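Dukley Reading Rooms: Spring Progress Report to the Tarnholm Fund

Share this page (16)

We use cookies to remember your preferences. By continuing to read you agree to our cookie notice.

Dear friends at the Tarnholm Fund,

It hardly seems possible that we are already at the halfway point of the grant, and I want to begin by saying thank you (again!) for the patience you showed us over the winter, when the boiler went out in the Bellach room and every plan we had made for the evening program had to be picked up and set down somewhere else. We moved the adult reading groups across town, we borrowed chairs, and people came anyway, often with a thermos and an extra sweater.

You asked us to report first on enrollment. We told you in our proposal that we hoped to have 300 adult learners signed up by this point, and as of March we have 289. I was a little disappointed when I first saw that number, but most of the gap comes from the Bellach evening groups, and the waiting list for those opened again as soon as the heat came back on. The daytime groups at Dukley are full.
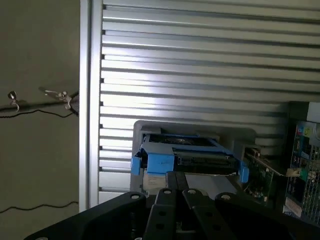 Attendance is the figure I would rather talk about, if I'm being truthful, as signing up is the easy part. We count a learner as steady when he or she comes to at least three sessions out of four, and 68 percent of our learners now meet that mark. The groups that meet in the late morning do best. The ones that start at 6 p.m. do worst, and after talking it over with the learners we are going to try 6:45 for the rest of the grant, so that people coming off a shift have time to eat something first.

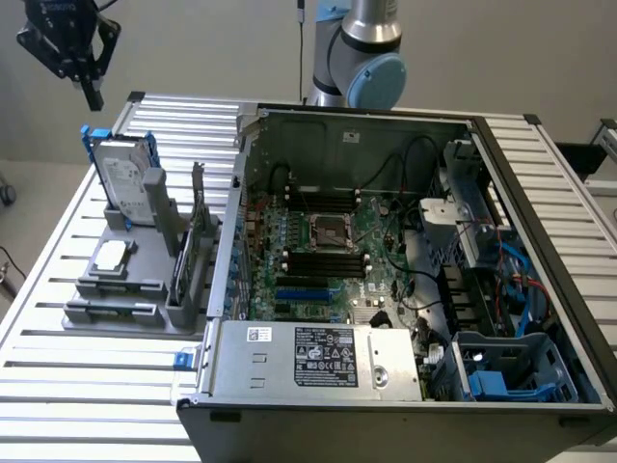

Posted by the Program Office, Dukley Reading Rooms

On the books themselves, we have spent a bit less than planned. The large-print order came in under the estimate, and a very generous box of cookbooks and car repair manuals arrived from the Karagiannis bookstore, which was closing its back room. I can't tell you how popular the cookbooks have been! One of the Sunday groups has been reading recipes aloud and then bringing in the results, and I have had to buy napkins, which you will find under "supplies" in the budget sheet.

Tutor training is where we are behind. We promised 16 trained tutors by now and we have 11, with two more partway through the course. The course is long, and I think we were too hopeful about how many people could give up that many evenings in a row. We would like your permission to split it into two shorter halves, with a break between them, and to move the unspent training money into the next quarter.

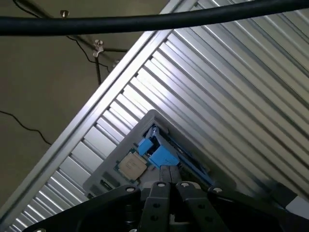 The family story hour was never part of your grant, but I mention it because it shares the Dukley room and so it shares your shelves and your very good lamps. Several parents who first came in with their children have gone on to join an adult group, and we would love to talk with you about that when you next visit.

The full budget sheet and the attendance tables will follow by mail. Please do call if anything in them looks odd to you, and come by for the soup.

2 comments

Recent items
Winter newsletter: keeping warm in Bellach
Large-print titles now on the shelf
How to become a reading tutor
Story hour: what to bring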